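3.2 Collecting the demonstrations

Teleoperation was our first plan. We had a leader arm, a follower arm and a good deal of optimism, and for the first part of December the operator sat behind a screen and drove the follower through the sorting task at the speed of somebody defusing something. The demonstrations were clean. They were also so slow that the policy trained on them learned, above all, to hesitate. It hovered over each part the way its teachers had hovered, and then it went down and missed by the same small margin.

We therefore moved most of the collection to Findar, a hand-held gripper with a camera mounted behind the fingers. The demonstrator holds it, squeezes it, and does the task at something close to normal human speed. The arm is not present and cannot complain. Finger opening is read from the linkage, and the pose of the tool is recovered afterward from the video and the inertial unit in the handle.

In all we recorded 3,134 demonstrations, of which 1,848 survived filtering. The rest were lost to the usual causes, the largest being that pose tracking needs something to look at. Our bench was pale, smooth and evenly lit, and had been chosen because it looked tidy. A tidy bench is a poor place to estimate motion. Whenever the tool came low over a bare stretch of it, the tracker had little more than the fingers to hold on to, and the fingers, moving along with the camera, reported with great confidence that we were standing still.

We tried three remedies. Printed markers along the bench edge helped until the demonstrator turned away from them. A patterned mat worked well and was rejected, as the policy became attached to the mat. In the end we masked the fingers out of the tracker's input and asked demonstrators to begin each recording with a slow sweep over the cluttered end of the bench, where nobody had ever been tidy.

The fingers stay in the policy's input, masked or not in the tracker's. They are the one thing in view that looks the same in training and on the arm, and their shadows on the bench give a useful cue to height. An early version of the pipeline cropped them away to save computation, with results we prefer to summarize as educational. 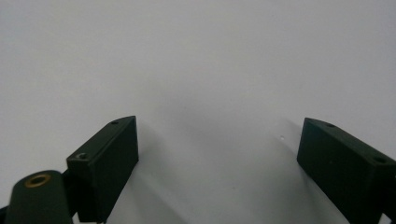 Figure 2. Wrist-camera view from the hand-held gripper with the fingers apart and nothing between them, over a plain, pale surface.

Demonstrators were told to open the gripper fully before each approach. This sounds too simple to write down, and we left it out of the first instruction sheet on those grounds. People are economical with their hands. They open as far as the part requires and no farther, having already judged its width, and a policy that copies them must make the same judgment from a worse position. After the instruction was added, failed grasps caused by a finger landing on top of the part became rare enough that we stopped keeping a separate column for them.

Eight people contributed demonstrations, and their styles remained easy to tell apart throughout. We did not try to even them out. The fastest demonstrator tended to drop parts into the tray from a height that the arm later reproduced faithfully, and the tray has since been lined with foam.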